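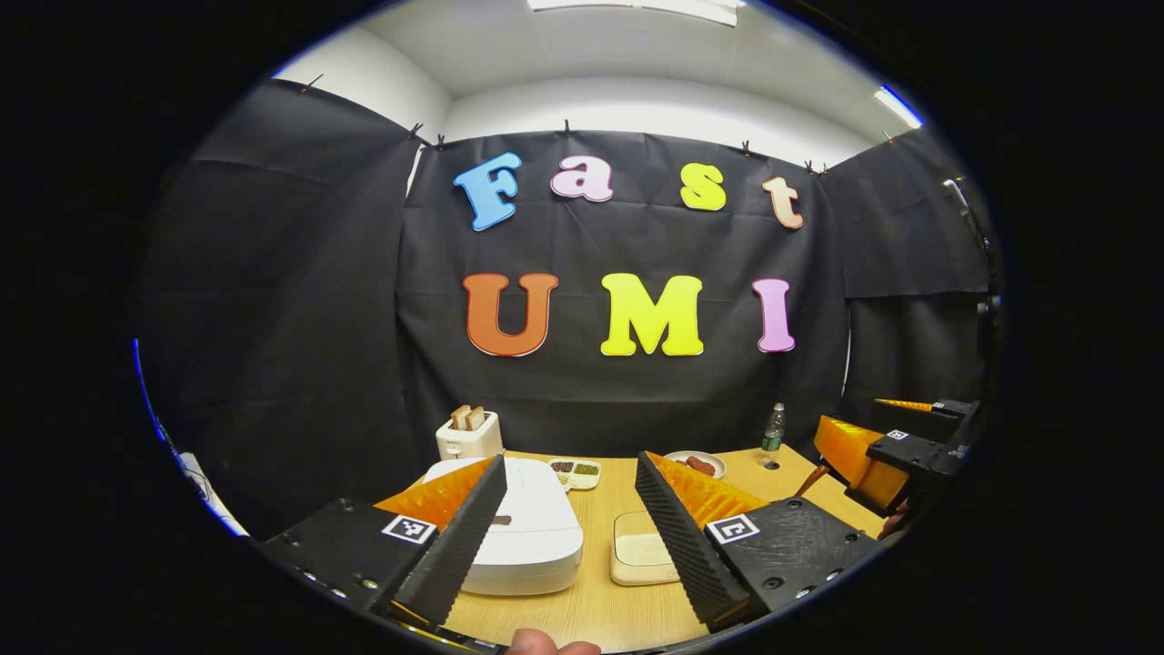
Resources > Workspace Guides > Fabric Backdrops

Hanging a Black Fabric Backdrop with Foam Letters

This guide explains how to enclose a tabletop on three sides with black fabric and mount a name on the rear panel. It applies to all Irley demonstration rooms.

1. Press the fabric before hanging. Panels stored folded should rest on a roller overnight.

2. Clip the rear panel along its top edge, starting at the center and moving outward. Place an additional clip near each seam – the cloth sags there first.

3. Hang the side panels and angle them toward the front of the table. Soft folds are acceptable on the sides. The rear panel should be flat.

4. Lay out the foam letters on the floor, one row for each word, and agree on the order of colors. Pale shades with a white border read well against black.

5. Attach the first row, leaving equal gaps, then the second row beneath it. Allow 5 cm between rows. Press each letter for 20 seconds.

6. Bring in the table and set small appliances, such as a toaster, toward the back. Keep cords and hot surfaces clear of the fabric at all times.

Allow 60 minutes for two people. Requests for replacement letters should be addressed to Xóchitl Magaña, Room Services.

Contact Room Services | © Irley | Back to top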